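Teaching the pick task by hand
Print this page | E-mail this page

Before you record, move the arm slowly through the whole path two times. Keep your wrist loose and do not push at the joints. I put the crate and the toys on the white shelf and leave them there — the start must be the same for each take.
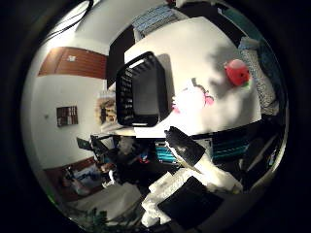 Now press record and go to the plush first. Close the fingers only when the pad is behind it. Wait a little, then lift. If you make a mistake, delete the take and begin again.

Comments

Duygu Ağca: How many takes did you need?

Kadir Sönmez: I stopped at 145. With 300 it is safer.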